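Handling Practice Gallery: Plates and Dish Racks
Drulton bench, revision of 8/5/20

The pictures on this page go with section 2 of the Fillard handling rules, which covers gripping, carrying and racking household tableware with a two-finger gripper. Read the rules first. The notes repeat only the points that operators and reviewers ask about most often. Wording was agreed between Siriporn Phromma, who maintains the rules, and Pongsak Bunnag, who reviews recordings at Drulton.

Grip at the rim

A plate carried on edge is held at the rim, with one fingertip on the face and one on the back. The fingers close square to the plate. If the plate turns in the grip during the lift, put it down and grip again; do not correct the angle by pushing it against the rack. Grip force for ceramic and for hard plastic is set separately in the Ovon profile, and the profile name goes in the log before the first lift. An operator who is unsure of the material uses the lower setting and writes "material not confirmed."
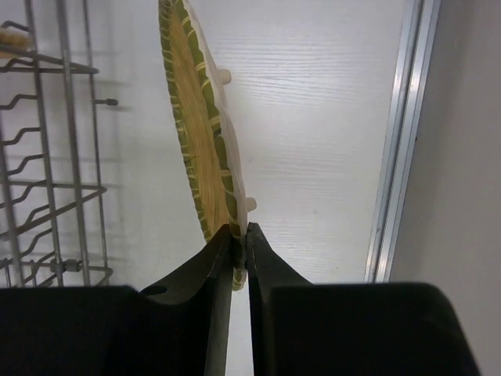 Feet, knobs and raised rings on the back of a plate count as part of its depth. Measure depth over them, and choose a slot that clears the full figure. Where a projection would come under a fingertip, move the grip along the rim until both tips rest on plain surface. Somkiat Petchrat asked for this rule in July, after reviewing a batch in which the grip point had been chosen from the front face alone.

Approach to the rack

Come in from above, with the plate parallel to the slot. Wrist speed drops to the slow setting before any part of the plate passes the top rail. Keep the gripper body clear of the tines as well as the plate; most contacts logged so far were housing contacts — the plate itself was well placed. A rack that moves during an attempt is returned to its mark before the next one.

Release

Open the fingers only when the plate is carried by the rack. Hold for 2 seconds after opening, then withdraw along the line of approach. Sideways withdrawal is not allowed, even with an empty slot on that side.

Wrist view

The plate edge and both fingertips must be visible in the wrist view at the moment of grip. Shadows on the wall or counter are acceptable. Clean the lens after every 30 attempts and at each change of operator.

Records

The current set holds 325 attempts, of which 17 were marked for a second review. A marked attempt stays in the set with its reason code. Do not delete it and do not record over it. Second reviews are done by Kanyarat Khamphan or Boonsong Thammasiri, never by the operator who made the attempt.

Bowls, cups and lids are covered in the Siriwan supplement. Proposed changes to either document go to Siriporn Phromma in writing, with the attempt number.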